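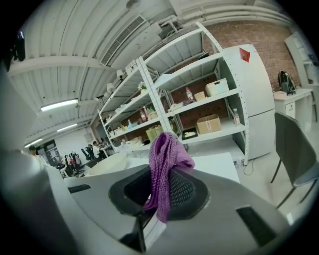

How to block knitted and crocheted pieces at home

If your finished knitting curls at the edges, leans to one side or just looks a bit sad and crumpled, please don't rip it out! Nine times out of ten it only needs blocking. I put this off for years because it sounded fussy, and now it's my favourite part of the whole project. You wet the piece, coax it into shape, pin it and walk away.

These steps are for wet blocking, the method I use for wool, alpaca and most cotton. Acrylic is a different animal and I've put a note about it near the end.

What you'll need

A clean basin or sink
Wool wash, or a tiny squirt of mild shampoo
Two bath towels you don't mind getting fluffy
Foam mats, the puzzle-piece kind sold for kids' playrooms
Rustproof pins (check the packet, because a rust spot on cream wool is there for good)
A tape measure

Step 1. Weave in your ends, but don't trim them yet

Run each tail through the back of the stitches for a good few centimetres and leave a bit hanging. Wet fabric stretches, and a tail cut too short will pop through to the front. Snip them once everything is dry.

Step 2. Soak

Fill the basin with lukewarm water, stir in the wool wash and press the piece under until it stops floating. Twenty minutes is plenty. Don't swish, don't scrub, and keep the water the same temperature if you rinse, or you may end up with felt. If the water turns the colour of your yarn, don't panic. Deep purples, reds and navies nearly always let go of a little dye the first time. Change the water until it runs mostly clear, and never soak them with anything pale.

Step 3. Lift it out properly

Scoop the whole thing up in both hands, like a sleeping cat. A wet shawl is seriously heavy, and if you pull it out by one corner that corner will stay long. Squeeze gently over the basin. No wringing!

Step 4. Roll it in a towel

Lay the piece flat on a towel, roll the two up together like a Swiss roll and stand on it. Yes, really, in socks. Unroll, swap to the dry towel and do it again. My friend Leena Mäkelä does hers in the spin cycle, in a zipped bag, and her jumpers look wonderful, but I'm not brave enough.

Step 5. Lay it out and measure

Put your mats together and spread the piece face up. Pat it towards the measurements in your pattern, starting from the centre and working out. My Hutlow shawl was meant to be 98 cm across the top and came off the needles looking like a dishcloth – it got there with no trouble at all once it was wet. Open stitches are amazing like that. Stocking stitch has far less give, so don't expect to gain a whole size.
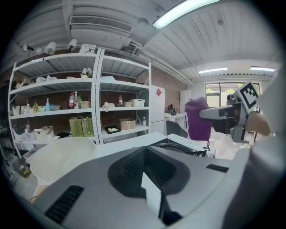

Step 6. Pin

Pin the corners first, then the middle of each side, then keep halving the gaps. Angle the pins outwards so they don't spring loose. For a straight edge you want them close together, or you'll get little scallops. For a pointy lace edge, one pin per point. I used 53 on the Hutlow and enjoyed every one (put a podcast on). Leave ribbing alone, as it should stay stretchy.

Step 7. Let it dry all the way

A day is usually enough in summer, two or more in winter. Keep it out of direct sun, open a window, and turn a fan on low if you're impatient like me. It has to be bone dry before the pins come out. Slightly damp wool will creep back to its old shape while you're admiring it.

A note on acrylic

Acrylic won't hold a shape from wet blocking the way wool does. Pin it out dry, hold a steamer a few centimetres above it and keep moving. Don't touch the fabric with a hot iron, as it goes limp and shiny and there's no way back. Try it on your tension square first.

Small pieces and bags

Pouches, mitts and hats can skip the pins. Stuff them lightly with a rolled face washer and let them dry over that. If there's a drawstring, take it out before soaking and thread it back in at the end.

Updated Oct 4, 2019 to add the acrylic note. Thanks to Toivo Väisänen for asking about it!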